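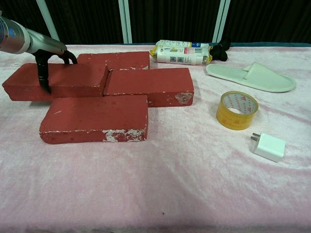
Stollari red bricks: worn finish, second-hand lot

I bought a small lot of these for a garden edge and a couple of indoor jobs, mainly propping up plant shelves and weighing down glued boards. They came through Morin, the salvage yard, where Thaddeus Pruitt sorts them by colour and condition. Mine were graded "worn".

The grade is fair. They are plain rectangular blocks with a dusty red face, and the corners and edges are chipped. The chips show up whitish, so you notice them more than you would on a brick that is the same colour right through. One of mine has lost a patch at a front corner and another is scuffed along its lower edge. If you want a tidy face, turn the bad side in.

They stack well enough. I built a shelf with 2 bricks at each end and it sits level on a wood floor. Put cloth or felt under them indoors. They leave red dust on everything, and a stiff brush only gets part of it off.

Delivery was on a Sunday, which suited me. Chantal Perron in the yard office swapped a cracked one without any fuss.

Good for edging, weights and rough shelving. I wouldn't use this grade for a fireplace surround or anywhere the edges are on show.

Rating: 4 out of 5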